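Search this site Enter keywords Go

4. Sizing, Returns and the Parent's Choice

4.1 What the order records show

The most exciting part of the study came out of the plainest material, the order records kept by Palumbo, a children's clothing shop with branches in Nedemport and Edbridge. Palumbo let us read 890 orders for girls' and boys' outerwear, and of these 828 gave both the age of the child and the size that was bought. We had expected age to be a fair guide to size. It was a poor one! Parents of children under six bought up by at least one size in most orders, and many bought up by two, above all for coats and rain jackets, where a long sleeve can be turned back and let down again next year.

Dress shoes went the other way. Here parents bought close to the measured foot, even when the same order held a coat with plenty of room to grow. We read this as a sign that parents carry two quite separate ideas of fit in their heads, one for things that hang from the shoulders and one for things that have to stay on while a child runs. Earlier writing on children's dress tends to treat "room to grow" as a single habit that runs across the whole wardrobe, and our records make that very hard to keep up.

Color was a delight to work with. Navy and red coats were kept at almost the same rate, while pale coats came back more often, and the return slips (where parents had bothered to fill them in) spoke of washing far more than of looks. One slip from Edbridge said only "cream, with a puddle outside the door." We have since found ourselves quoting it in seminars.

4.2 Coding the return slips

The slips were typed up by two readers working apart, then compared line by line. Each reason for return was placed under fit, fabric, color, price or "child refused," the last being a heading we added in April after it kept turning up in the margins. Where the readers disagreed, the slip was read again aloud and settled between them. Slips with more than one reason were counted under each.

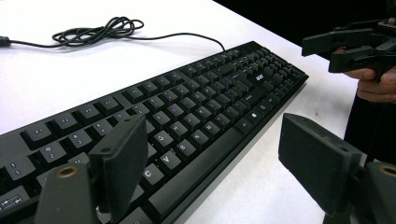

Figure 2. Computer keyboard.

Benedetta Villa, reading a draft of this section, objected that "child refused" can't be a reason of the same kind as the others, and that a four-year-old who won't wear a wool collar is telling us about fabric. She would fold the heading into the rest wherever the slip gives any hint at all. We tried it her way on the Nedemport slips and the result is really interesting: fabric climbs past fit for the youngest group, and scratchy linings and stiff collars make up most of the gain. For the older children very little moves, as their slips seldom say why a garment was turned down.

We have kept the separate heading in the main tables so that they can be set beside the Drillcombe wardrobe survey, which used the same five headings with 400 households. Readers who side with Villa will find the regrouped slips in the appendix, and we half side with her ourselves.

4.3 Hand-me-downs

None of this touches clothes that never pass through a shop. In the Drillcombe survey, coats were the garment most often handed down and shoes the least, a lovely match with the buying pattern in 4.1. A coat bought large has a long first life and then a second one with a younger brother, sister or cousin. We would dearly like to follow single coats from child to child, and the next section sets out how that might be done using name labels sewn at the neck.

Contact the editors | Copyright notice | Posted Jul 18, 2010 | Back to top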